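Zotenport Makers Forum
Home | Boards | Grippers and end tools | Search | Log in

Flat block fingers or soft curved ones for cartons and trays?

Posted by Hiwot Hailu

I'm comparing two sets of fingers for a pair of hand-held grippers and would like some advice before I order more. We use the grippers to record people doing simple tidying jobs, and later the same fingers go on the arms.

The first set is the flat kind, black plastic, a squared block at the end of each finger. They came with the grippers. The second set is the Istader curved soft type, which I have on trial until December. So far I've only done proper runs with the flat ones. The objects are a white plastic tray, drinks cartons both full-shaped and flattened, and some soft packaging.

My trouble is with the flattened cartons. They are glossy, and if I squeeze from the two edges the carton wants to bow at the fold line. If I squeeze less, it swings round between the blocks when I turn my wrist. Out of 80 lifts on Saturday I wrote down 21 as bad, counting any where the carton turned enough that I had to set it down again. The full-shaped cartons gave me hardly any trouble.

Both of these are the flat fingers, same table:

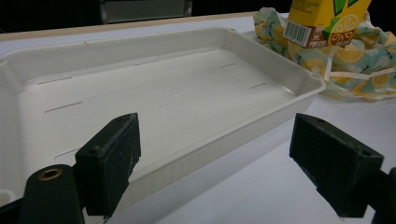
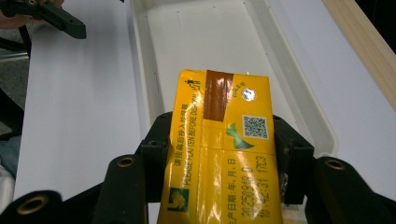 Flat block fingers: open in front of the tray in the first, closed on a flattened carton in the second.

What I want to know is whether the soft fingers are likely to be better on thin edges, or whether I should keep the blocks and stick something on the faces. I also have to pick up the tray by its rim, and I'd like one set for everything if I can. Changing fingers halfway through a session means doing the width calibration again, and I have lost a whole morning to that already.

Tags: grippers, fingers, thin objects, hand-held

Ghassan Najjar replied:

I'd keep the blocks. We tried soft curved fingers at Gebremichael on folded card and they were worse than flat ones. A curved finger is made to wrap round something with a bit of thickness. On an edge it just folds over, and then you have contact in one small place and the card swings even more. They were very good on bottles and fruit, so don't send them back unless you never pick up anything round.

For the faces, use a thin rubber sheet. Don't go thick. We started with a thick foam and the carton sank into it and came out at an angle. One layer of thin rubber, cut to the size of the block and glued, lasted us 3000 closes before a corner lifted. Clean the old face first, especially if it is scuffed, or the glue won't hold.

Two other things to try before you spend money. Grip the carton nearer the fold. A crease is a weak line if you press across it from far off, but with the blocks level with it the carton bowed less for us. And close slowly for the last bit. Most of our bad lifts were people snapping the fingers shut.

The tray rim should be all right with either set. Go in with one finger inside and one outside and take hold of the wall, not the top lip.

If you do put rubber on, redo your width calibration once afterwards – it changes the zero.

zandura_918 replied:

Soft ones are better in my opinion. More grip. I use them on everything and never had a problem, but mostly I pick up cups and socks.

Hiwot Hailu replied:

Thanks both. I tried gripping nearer the fold this afternoon and it does help, though my wrist ends up at an odd angle when the carton is lying flat on the table. I've got some thin rubber from the Zandura shop and will do one gripper first, leaving the other as it is so that I can compare them on the same cartons. The soft fingers will have to wait for the round things. Ghassan, which glue did you use?

Ghassan Najjar replied:

Ordinary contact adhesive, thin coat on both sides. Leave it overnight under a weight.

Back to Grippers and end tools | Next thread | Report a post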